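Acta de la reunión de seguimiento - tareas domésticas y de taller
Grupo de automatización, sede de Irkcombe. Octubre
Lectura: 4 minutos

Asisten: Yulan Kang (preside), Muchen Guo (pruebas), representación de Pacheco por videoconferencia, representación de Lurnumex, secretaría. Excusa su ausencia el responsable de almacén de Zunon.

Se abre la sesión a las 9:40. Se aprueba el acta anterior con una corrección en el punto 3: donde decía "recoger la mesa" debe decir "recoger la bandeja".

1. Estado de las pruebas de clasificación

Muchen Guo expone la tarea de la bandeja: coger el cubo rojo y dejarlo en el recipiente con el borde del mismo color.
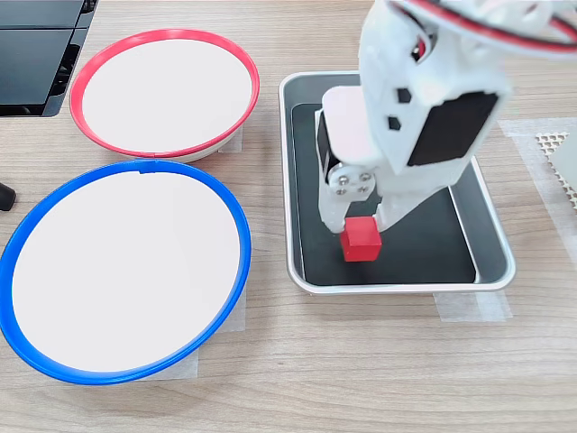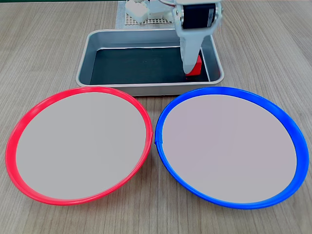
El cubo, en la bandeja en las dos primeras; en la tercera, sobre el plato rojo. 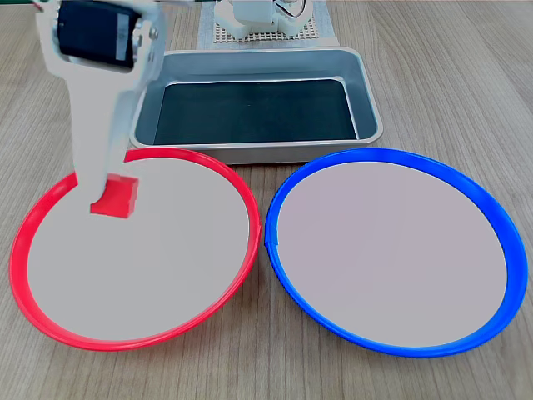

Yulan Kang objetó que separar piezas por color no equivale a recoger una cocina, y que el grupo lleva dos reuniones hablando de lo primero como si demostrara lo segundo. Pidió que el informe para Zunon no use la palabra "doméstico" hasta que se haya probado con vajilla de verdad, sucia y apilada.

Muchen Guo está de acuerdo en lo del informe. Recuerda que la tarea se eligió por ser repetible y que permite comparar versiones del programa. En la última tanda se hicieron 100 intentos. Hubo 6 fallos: 2 por soltar el cubo antes de tiempo, 2 por cerrar la pinza fuera de sitio y el resto sin causa asignada. Se revisarán los registros de estos últimos.

Pacheco pregunta si en esos intentos se cambió la posición de los platos. Se contesta que no. Pacheco solicita que conste, porque en su línea las cajas nunca llegan dos veces al mismo sitio y un resultado con los recipientes fijos le sirve de poco. Consta.

2. Tareas de taller

Lurnumex presenta su lista de trabajos candidatos. Por orden de interés: separar tornillería mezclada al final del turno, vaciar bandejas de piezas pequeñas, reponer cajetines en los bancos de montaje y pasar un paño por las superficies de trabajo.

Se discute el primero durante un buen rato. La tornillería mezclada viene con grasa y virutas, y las piezas se enganchan entre sí. Muchen Guo cree que la pinza actual no sirve para eso y que habría que probar con otra, o bien con un imán para las piezas de acero. Lurnumex no quiere imanes cerca de los calibres. Queda abierto.

El vaciado de bandejas se considera asequible a corto plazo si las piezas vienen sueltas y son de un solo tipo. La velocidad sigue siendo el problema: un operario vuelca la bandeja entera en un gesto y el brazo va pieza por pieza. Lurnumex admite que la comparación no sale bien, pero señala que el turno de noche no tiene a quién poner en ese puesto.

El paño se descarta por ahora.

3. Tareas de casa

Yulan Kang resume las respuestas de los hogares consultados. Lo que más se pide es doblar ropa, seguido de vaciar el lavavajillas y recoger juguetes del suelo. Casi todos los que contestaron dicen que aceptarían una máquina lenta si trabaja cuando no hay gente en casa, pero no una que haya que vigilar.

Se acuerda que doblar ropa queda fuera del alcance del grupo este año. Recoger juguetes se parece más a lo que ya se prueba - objetos rígidos, de tamaño parecido, a un recipiente - aunque en el suelo hay alfombras, cables y cosas que no deben recogerse. Pacheco comenta que en su casa eso último sería la mitad de lo que hay en el suelo.

Sobre el lavavajillas, se propone empezar solo con vasos de plástico y una cesta inmóvil. Secretaría pregunta quién paga la cesta. La paga el presupuesto de pruebas.

4. Qué se le dice a Zunon

Zunon quiere una respuesta de sí o no a la pregunta de si se puede comprar ya una máquina para estas labores. Tras debate, el grupo responderá lo siguiente: para una tarea única, con objetos conocidos y puesto fijo, es viable hacer un piloto; para un puesto en el que cambien los objetos o el orden, todavía no. Lurnumex habría preferido un texto menos prudente y así lo hace constar.

No se darán plazos por escrito.

5. Acuerdos

- Repetir la tanda moviendo los platos entre intentos. Muchen Guo.
- Añadir a la bandeja objetos que no deban cogerse. Muchen Guo.
- Enviar muestra de tornillería sin limpiar. Lurnumex.
- Redactar la respuesta a Zunon y circularla antes de enviarla. Yulan Kang.
- Buscar cesta y vasos. Secretaría.

6. Ruegos y preguntas

Pacheco pide que las próximas reuniones empiecen más tarde. Se estudiará.

Se levanta la sesión a las 11:15.

2 comentarios · 6 veces compartido

Documentos recientes
Acta de la reunión de septiembre
Lista de tareas candidatas de Lurnumex, segunda versión
Resumen de la consulta a hogares
Normas de uso del banco de pruebas de Irkcombe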